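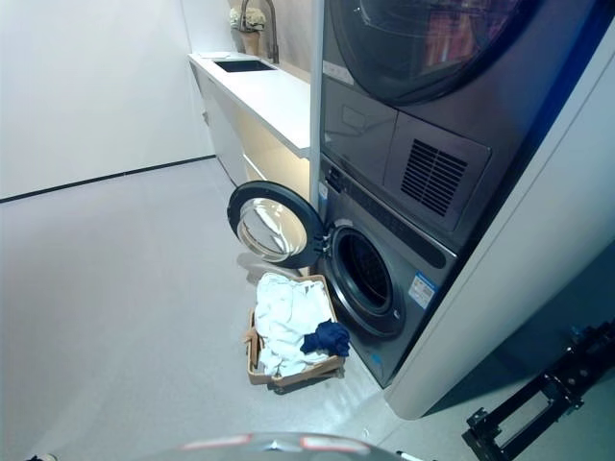 Clenmont House Residents' Association
Minutes of the laundry room meeting, 22 June 2025

Present: Gwendolyn Ruiz-Ortega (chair), Hollis Sorensen (minutes), residents of the first and second floors
Apologies: received from the Melis household

1. Minutes of the last meeting
Agreed as written, with one fix: the February repair bill was $76, not $67. Hollis apologized for the slip.

2. The new laundry room
Gwendolyn opened with a big thank-you to everyone who stuck with the old basement machines for so long. The stacked washer and dryer are in, and people love them! The sink and counter got a special mention — so much nicer for soaking collars than a bucket in the bathtub. The final cost came to $1474, including the fitting by Gradetti, and was approved with no objections.

3. Door open between loads
Several people asked about the musty smell we all remember from downstairs. Agreed that the washer door stays wide open when the machine is free, and that whoever finishes a load wipes the rubber gasket. Hollis will bring a stack of old dishcloths for this.
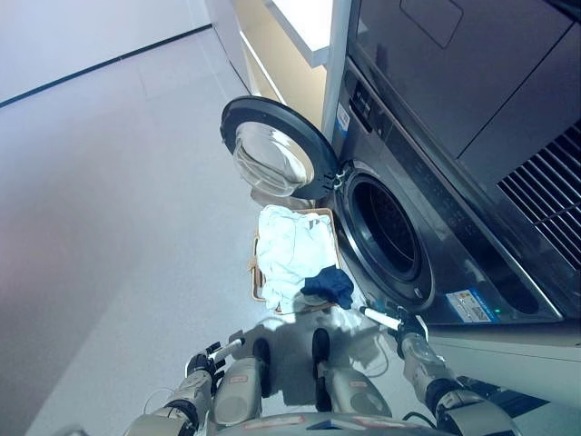 Page 2

4. Baskets
A lively one! The tan woven baskets are a hit, and more than 29 households have now signed up for a laundry slot, so they get plenty of use. Points agreed:
- Baskets may stand on the floor in front of the washer while you load, then go home with you.
- Please don't pile them so high that clothes slide over the rim and get left behind.
- The lost sock box moves to the hall shelf.

5. Whites and darks
Gwendolyn told the sad story of her pillowcases, now a soft shade of gray, and asked everyone to pull navy and black things out of a white load before it goes in. Warmly supported. A card with sorting tips from the Kitasska soap packet will be copied out in large print and taped by the door.

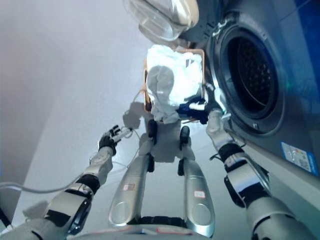

6. Any other business
A drying rack for sweaters was suggested and got a lot of nods. Gwendolyn will look at prices — folding ones only, please. Quiet hours stay as they are.

Action: Hollis, dishcloths and sorting card. Gwendolyn, rack prices and a thank-you note to the fitters.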